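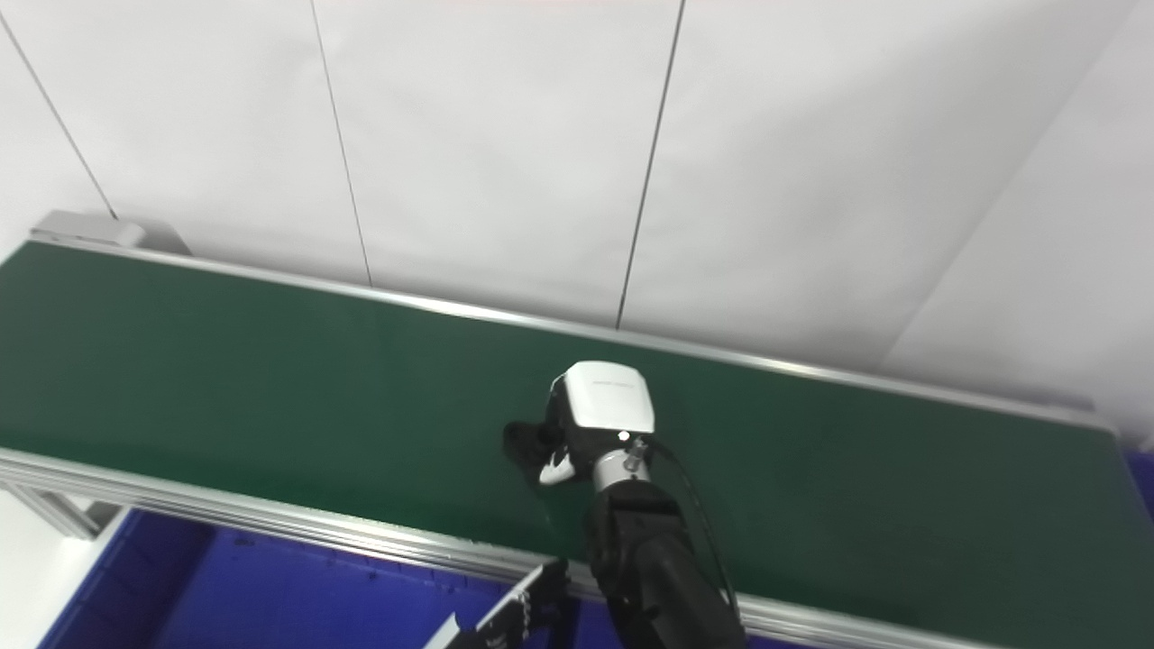

Amna Sial wrote to us in July that she had been to louder shows and bigger shows, but that the night at Karkden was the first time in years she could hear every word the singer sang. We have kept her note pinned up by the phone ever since, and we still read it out to new people on their first evening.

We are Randano, a small concert promoter with a soft spot for bands that take their time. We started with one borrowed room, 60 chairs and a folk trio called Mertens, who were kind enough to play two sets when the support act got stuck on the highway. These days our regular home is the Karkden hall, which holds 400 standing, and we put on 4 shows a month there through most of the year.

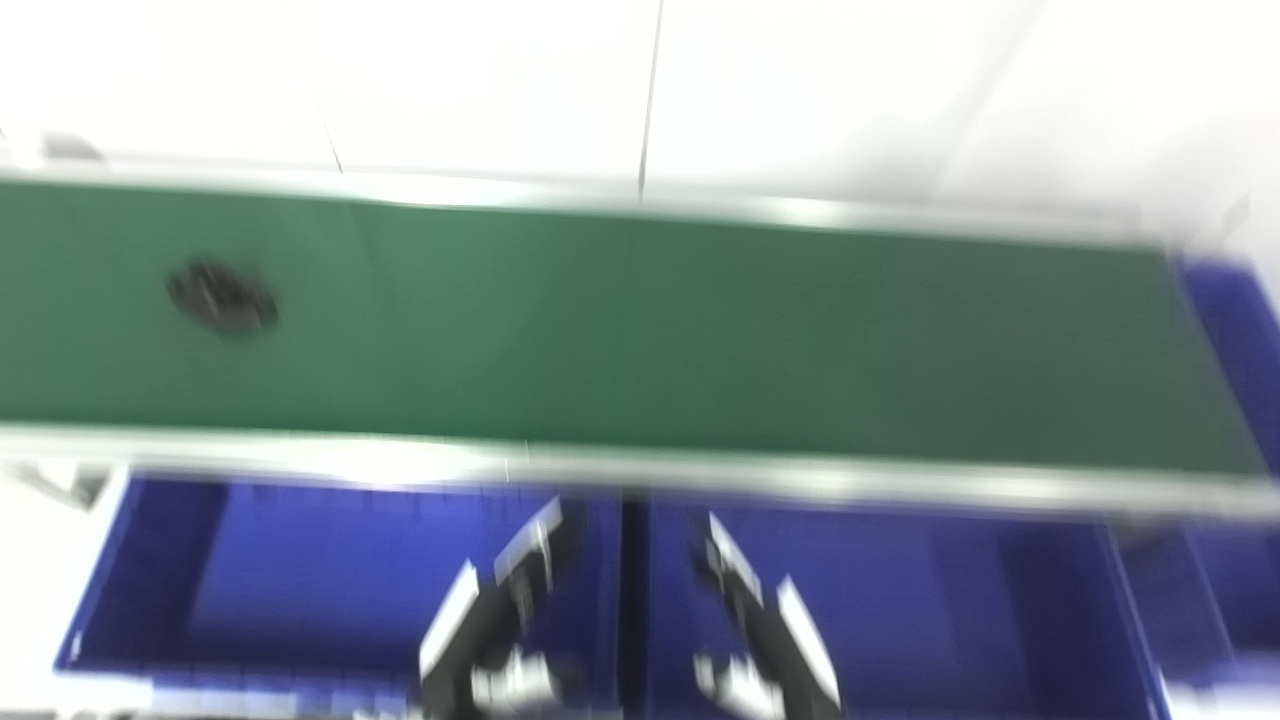 How do you choose who plays? We listen to everything that gets sent to us, usually with the whole office arguing over the coffee, and we book the acts we would gladly stand in line for ourselves.

Most of our bands come back, and we're very proud of that. Ivia played her first show with us to a half-full room on a rainy night, and last season she brought a string section and sold the place out — her mother was in the front row both times, singing along.

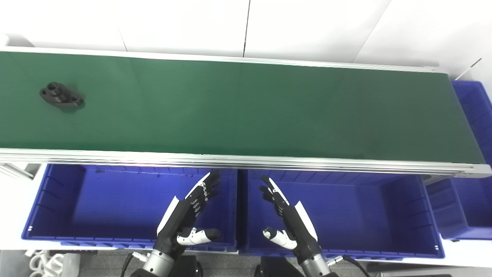

We also try to keep the evenings easy on people. Doors open at seven, the last song is over in time for the late bus, and anyone who needs a seat gets one if they let us know ahead. Call the box office at extension 2609 in the afternoon and one of us will pick up, very likely with a record playing in the background.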